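How Do You Teach a Robot Arm?

Think about how you learned to tie your shoes. Someone probably showed you. They may have held your hands and moved the laces with you a few times. Then you tried it alone, got it wrong, and tried again.

Robots can learn in a similar way. A person shows the robot what to do, and the robot saves what it was shown.

Moving the arm by hand

One way is to grab the arm and move it. The motors are set so that the arm feels loose, and the teacher guides it through the job. Sensors inside each joint measure how far the joint is bent. The computer writes those numbers down many times every second. When the teacher is done, the computer has a list of every bend and turn.

This works well for short jobs. The trouble is that the teacher's own hands and sleeves get in front of the camera, so the robot may have a poor view of what it is supposed to learn.

Moving the arm from a distance

The other way is remote control. The teacher sits a little way off and holds a controller. Some controllers look like the ones for video games. Others are a second robot arm, often a smaller one. When the teacher bends the small arm, the big arm bends too. The big arm is called the follower, and the one in the teacher's hands is called the leader.

Remote control takes practice. Oliwia Bednarek teaches robots this way at the Sivbridge workshop. "On my first day I knocked over the same cup 7 times," she says. "You can't feel the table through the controller. You have to watch closely and go slowly."

Why the robot needs to see it again and again

Suppose the job is to press the button on a desk lamp. If you show the robot only once, it may learn to reach for one exact spot. Slide the lamp over by the width of your hand and the robot will press the air.

So the teacher does the job many times and changes something small each time. The lamp goes a bit to the left. A book is put down next to it. Each try is called a demonstration. For one simple job, Oliwia's group recorded 400 demonstrations. She threw out 41 of them where she had bumped something or stopped halfway.

After that, a computer program studies all the good ones. It looks for the link between what the camera saw and how the arm moved. This is called training, and it can take hours or days. Then the robot gets its turn with no one holding the controller. If it keeps missing, the teacher goes back and records more.

Words to know

Gripper: the part at the end of the arm that grabs things. Many grippers have two fingers.

Joint: a place where the arm bends or turns, like your elbow.

Demonstration: one try at a job, done by a person and saved for the robot — mistakes and all, until someone sorts them out.

Try it with a friend

Put on a blindfold and let a friend guide your hand to a cup. Next, have your friend use only words, such as "left" or "down." Which way got you there faster? 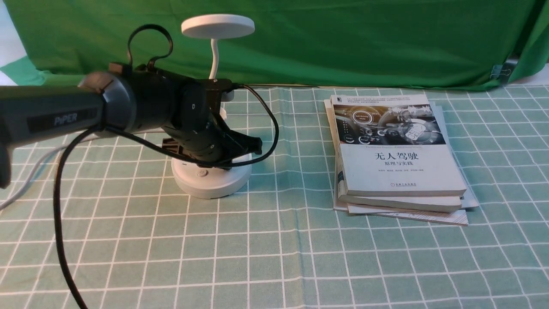 Written by Leokadia Lis
August 14, 2024

The arm with PiPER on its side has its gripper close to the base of a white lamp, where there is a small round button. Look for the two angled fingers. How would you move them to reach the button without tipping the lamp?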